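Samia playroom group, minutes, October 2024

Present: Adelmo Fontana, Marisa Bianchini, Rutilio Gallegos and me, Viola Longo, taking notes (again!). Nazareno Sorrentino sent apologies.

1. Last minutes
Agreed, after I fixed the spelling of Gentile.

2. Play kitchen
We spent most of the evening on this one. Marisa wants the play food sorted by meal, Rutilio wants it sorted by color, and I just want it all in one box by closing time. We went with meals – Adelmo had the deciding vote and he has two toddlers, so fair enough. The fruit stays together as a snack set, and the ketchup goes with the dinner things.

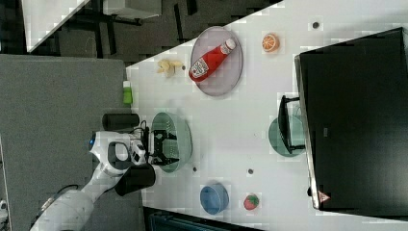
Play kitchen pieces on the white table, with the colander, plate and ketchup.

Marisa asked if the colander should live with the bowls or with the plates. Bowls, we decided, because that's where the kids look for it. Rutilio will make picture labels for the boxes and bring them next time.

3. Money
We have $127 left for toys. I'd love a second set of fruit, since the strawberry is what everyone fights over, and Marisa found one in the Tornivent catalog for $10.
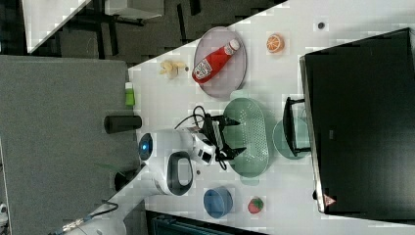

Agreed to buy it, plus a few more plates if they're on sale. Adelmo will order and keep the receipt this time (he did promise).

4. Any other business
Wash day for the toys moves to the morning. Next meeting at 8, same room – Marisa is bringing cake.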